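Narnitz Store Support
Ticket 340: key says "already redeemed" on first try
Opened by: Kiros Kassa
Handled by: Krisztina Orbán
Status: Closed
Opened: 2019-09-17

Kiros Kassa wrote:
I bought Wiltus, the farm game, from your store last night. The key came through in a couple of minutes, which impressed me. Then I typed it in and was told it had already been redeemed. I have one account and it doesn't have the game. I do have a receipt, which is so far the only part of Wiltus I've been able to enjoy.

Tried so far: typed it by hand, pasted it, restarted the launcher, restarted the computer, said a few words to the computer.

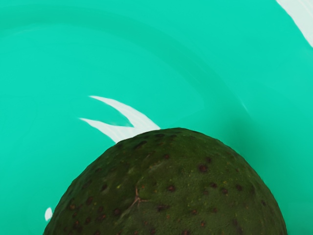 Krisztina Orbán replied:
Hi Kiros, sorry about that. Please don't try the key again for now. After several failed tries the launcher locks you out for a while, and then we have two problems. Could you tell me which region your account is set to, and whether the key ends in a letter or a number?

Kiros Kassa wrote:
Region is correct, I checked it against my own address. The key ends in a zero. Or the letter O. I'd been treating it as a zero with great confidence.

Krisztina Orbán replied:
Keys from this publisher don't use the letter O at all, so your confidence was well placed. I looked up the order. Two keys were sent out on it: one for the base game and one for the Joubert map pack. The email lists them under each other with no labels. The one you've been typing is the map pack, and it was redeemed last night at the same time as your first attempt.

Kiros Kassa wrote:
So I own the map for a game I don't have.

Krisztina Orbán replied:
For the moment, yes. Steps below.

1. Open the order email and scroll past the banner. The second key is under the refund text, in small gray type.

2. In the launcher, go to Library, then Add a Product, and paste the second key. Check for a blank space at the end — our email likes to add one. 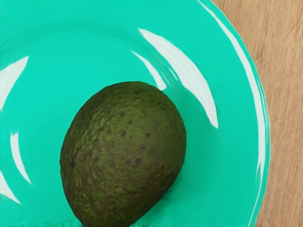 3. Sign out and back in. The game should be listed with the map pack under it.

4. If it still isn't there, reply with a screenshot of the message and I'll ask Thabiso Dlamini in the keys team to swap it.

Kiros Kassa wrote:
Step 2 did it, minus the blank space. Downloading now, 40 percent. Please consider labels.

Krisztina Orbán replied:
Passed on to Nosipho Gumede, who looks after the email template. Closing this one.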